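October 28, 2018

Grasp run in the simulator stopped at episode 106 of 500. Gripper force went to the limit on the orange block and stayed there. No contact flag, so the safety stop never tripped. Damir blames the collision margin. I think the contact buffer overflows when two blocks sit close together.
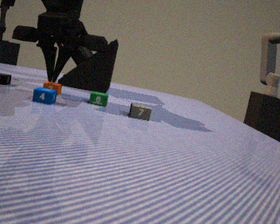

Raised the buffer to 2000 and restarted from 100. Same seed. If it faults again I'll log the finger joints separately and send the trace to Paula.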